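Notebook > Bench notes > Brow & lash room

November, brow tint patch and fade trials, entry begun 9:15 a.m.

Kettle on, gloves on, and I'm finally sitting down to write up the tint work properly, after two weeks of scribbling on the backs of appointment cards. If you're reading this from the Witthorpe room, hello, and sorry in advance for the length. I know you prefer a table but I think better in sentences.

Quick recap for whoever picks this up while I'm away. We've been comparing the Tulska cream tint we've always used with the newer Soler gel, mostly on our own brows and on hair swatches, with a few very patient regulars who said yes to a patch test and a free shape. The question we started with was which one holds its color longest on coarse gray hair. The question we've ended up with is why the light brown keeps going red by the end of the second week (more on that below, it's been driving me up the wall).

Swatches

I tied the swatches in the usual little bundles, washed them in plain baby shampoo, let them dry overnight and tinted them in the morning. Swatch 571 is untreated gray, 1198 is gray that had an old henna on it, and I kept 3033 and 3048 as the natural blondes. Please don't renumber them, I know the gaps look silly but the numbers match the drawer labels.

Ten minutes on the cream, eight on the gel. The gel grabs faster than I expected, and on 3048 it was already darker at five minutes than I would want on a fair client. On 571 it needed the whole eight and then a second coat at the root end, where the hair is wiry and just shrugs the color off. 1198 was a muddle with both products, a sort of muddy olive, and I wouldn't offer either one over old henna until we understand it better.

Washing was one gentle cleanse in the morning and one at night, with an oil cleanser every third evening, which is more or less what people do at home whatever we tell them! The oil is what strips it. Both products lost more on the oil nights than on all the other washes put together.

The red problem

My best guess is still developer strength. I had been mixing the light brown a bit wet so it would spread nicely, and I suspect I was lifting the natural color underneath and then the tint faded off and left the warm part showing. Yesterday I mixed it stiffer, closer to toothpaste, and added a tiny dab of the ash shade. It's too soon to say, but the swatch looks calmer this morning than the last one did at the same age.

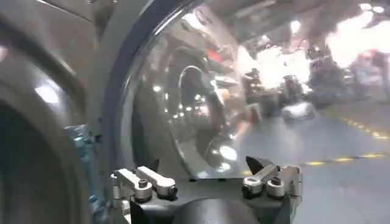
Patch tests

All behind the ear, all left for the full two days. One mild pink patch with the gel, gone by lunchtime the next day, but I've written it on her card and she'll stay with the cream. Plorkex barrier balm went on around the brow each time and wiped away clean with a damp pad. I like it much better than petroleum jelly, which creeps into the hair and leaves bald spots in the tint.

To do before the next entry

- Repeat the light brown on 3033 with the stiff mix, no ash, so we know which change did the work.
- Order more cotton tips, the pointed kind.
- Try the gel at six minutes on fair hair.
- Somebody please return the small glass dish to the brow room.

Recent entries
Lash lift rods, small versus medium
Wax temperature on short regrowth
Henna stain on dry skin
Cleaning the tint brushes

Back to top | Contact the brow room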